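Diary, August: the long way to Sallmont

They shut Zodbridge again this morning. I found out the traditional way, by driving up to it.
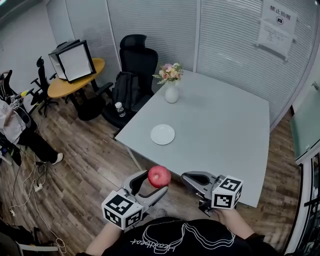 6:15 a.m., the detour

The sign says the bridge is closed for inspection and the detour is 15 miles. It doesn't mention that the detour goes through Skeddale, where every other driver in the county had also been sent, along with a hay truck doing 30 on the flat and a good deal less on the hill. I got to know the back of that truck very well. It has a mudflap missing and a sticker asking how I like its driving.

Counted cars in front of me at the Skeddale four-way stop, having nothing else to do. Gave up at 54. A deputy was waving people through with great energy and, as far as I could tell, no plan.

Reached Sallmont late, naturally. Everyone at work had a bridge story, and mine wasn't even in the top half. One woman had gone north to Route 467 to be clever and came in after I did, which cheered me up more than it should have.

Noodles from Khamphan for lunch, eaten at my desk as penance.

5:40 p.m.

Radio says the bridge will reopen tonight, or possibly tomorrow, depending on a bolt. Took the detour home to be safe. Same hay truck, now empty, still slow.

Alarm set for 5. Need gas.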